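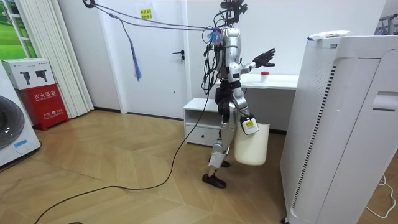

Katum Tidy Cell, single-room configuration

The Katum Tidy Cell is a planning and supply package for sites that want to run a two-legged, two-armed robot on light pick-and-carry work in an ordinary room. Typical work is collecting small items from a desk or table into a bucket that the robot carries itself. The package covers the room survey, cable routing, work furniture, task objects and commissioning. The robot is quoted separately, either new through Malesa or as a customer-supplied unit.

Supplied by Nanamstead Equipment. Installed by Hebden.

What the package price includes

Room survey and marked floor plan
Overhead cable support with wall hook
Floor tether, cut to the surveyed length
One desk, metal leg frame
One handled bucket and a set of lidded cups
Two commissioning visits
Warranty on supplied parts, 12 months

What it does not include

Robot, hands and wrist-mounted devices
Network and compute hardware
Floor repair or resurfacing
Moving or disposing of existing furniture and appliances
Fire safety equipment, which remains the responsibility of the site

Task profile

The standard task needs one hand for the bucket and one for the item. Specify the hands accordingly. The carrying hand has to hold the bucket for the full cycle, either by the handle or by the rim, and the picking hand has to close on a cup and release it over the opening. Buyers who intend to use one type of hand on both sides should size it for the bucket and then check finger clearance on the smallest cup.
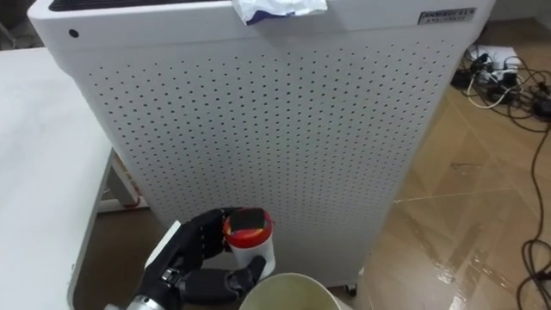
Cup with red lid held above the container opening.

Loose items under the lid change the handling weight. State the filled weight of every object on the order form. If the objects are not yet chosen, we quote on the standard set and the task is re-tested at the second commissioning visit.

Room requirements

Minimum clear length is 4,000 mm, measured along the walking line. Minimum clear width beside the desk is 1,000 mm. Cabinets, air purifiers, laundry machines and similar fixtures may stay in the room if they are outside both dimensions. Mark them on the survey sheet with their door swing. Anything on casters should be locked or entered on the sheet as movable.

Hard flooring is preferred. Glossy surfaces are acceptable, but tell us the floor type at the inquiry stage, as foot pads are specified to match. Rugs must come up. Power strips and loose cords should be moved to the wall before the first visit.

Cable routing

Budget for two runs. The overhead run goes from a high wall point down to the top of the robot. The floor run needs slack for turning and should lie on the side away from the desk. A longer floor tether costs little more to buy but leaves more cable on the floor at the near end of the walk. Order to the surveyed length.

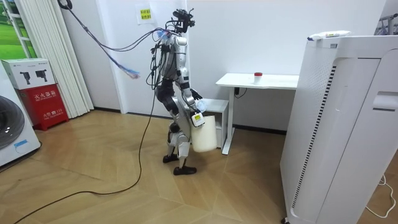 Bucket in the left hand; floor tether looped behind the robot.

Budget notes

For a first installation, keep separate lines for the robot, the hands, the cell package and the first year of spares. Hands are commonly left inside the robot line and then missed when a replacement is needed. Cups, lids and buckets should be treated as consumables and ordered in sets.

Staff time is usually the largest item left out of a request. Allow for one trained operator in the room whenever the robot is powered, plus time to reset the objects between cycles.

Lead time

7 weeks from approved floor plan. Orders with customer-supplied robots start when we receive the mounting drawings. Survey dates are booked by Hebden after the deposit is paid.

Ordering

Part code: Katum TC, single room
Options: second desk, extended floor tether, additional cup set
Quotations: send the survey sheet, object list and robot model to Nanamstead Equipment sales.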